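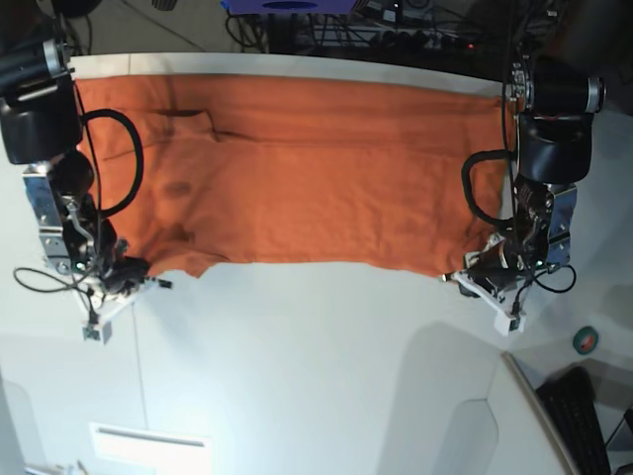 Folding week at Bivside, then. Short item this month, the print deadline moved and I have a stack of other stuff to get through. For anyone who missed the last newsletter: we are teaching the two-armed rig to fold cloth by steering it ourselves, one person at the controls, both arms at once, and every go gets recorded. The bit that eats the time is the stretch. Both grippers on the lower corners, the orange cloth pulled out wide between them, and you have to stop there before it goes too far. Pull too little and you get a sag and bunching by the fingers, pull too much and a corner pings out. There is nearly always a crease left somewhere -- up towards the top left on this one -- and we've decided to leave those in. Real laundry has creases. A robot that has only ever seen flat cloth is not much use to Berkia or to anyone.

Numbers, as people keep asking. 358 folds recorded since the last issue. 159 of them good enough to keep. The target for the first training run is 2,000, so yes, a way to go. The rest weren't all disasters, by the way. A lot were thrown out for dull reasons: operator started before the recorder did, operator stopped for a sneeze, fold fine but finished with one gripper still shut. We keep the rejects on a separate drive in case they come in handy for teaching it how to recover from a slip. Might be wishful.

What we've learned about driving it, in no order:

Go slower than you want to. Everybody rushes the first grab. Your own hands feel the cloth and the robot's don't, so you are doing it all by eye, and the eye is late.

Pinch the corner, not the edge next to the corner. Looks the same from the chair. Isn't. The fold comes out skewed and you only notice at the end.

Don't correct three times. One correction is useful, the model can learn from it. Three in a row and it just learns to dither. If it's gone that wrong, bin it and reset.

Move both arms together on the lift. If the left one leads, the cloth swings, and then you're waiting for it to settle and that wait goes in the recording aswell.

Sessions are now capped at 30 minutes per person. We did try longer ones. The folds at the end were noticably worse than the ones at the start and people were going home with sore wrists. Swap over, have a tea, come back. Please do stick to it even if you're on a good run.

The hand-guided method (where you take hold of the arms and walk them through it) is still on the list but not for cloth. Tried it one afternoon. With two arms to move you really want four hands, and your sleeves get in the way of the view. It is good for simple one-arm jobs and the Nusstead lot are using it for stacking trays, so we'll borrow their notes when they've written them up. Isaksson have asked if the same recordings could be used on their rig. Short answer, maybe. Arms are a different length so the stretch would be off. We'll try a handful and see.

Next: towels, which are heavier and hide their own corners. Then a shirt, if we're brave. We would like to have the first trained version having a go by itself in July, with somebody's hand near the stop button.

More operators needed! No experience required, gamers and knitters have both done well so far. Put your name on the sheet by the lab door or reply to this newsletter. Mornings are easiest to get, afternoons are filling up.

Monday, May 2, 2022

3 comments

traymonkey
Notes from our side are coming, half written. Agree on the sleeves. We ended up rolling them up and taping them.

Pat_on_the_late_shift
Could the cap be per day instead of per session? I'd happily do two with a gap between.

webdesk
Two with a proper gap is fine. Put both on the sheet please.

We use cookies to remember your settings and count visits. Accept / Manage choices

Get the newsletter by email once a month. Unsubscribe whenever you like.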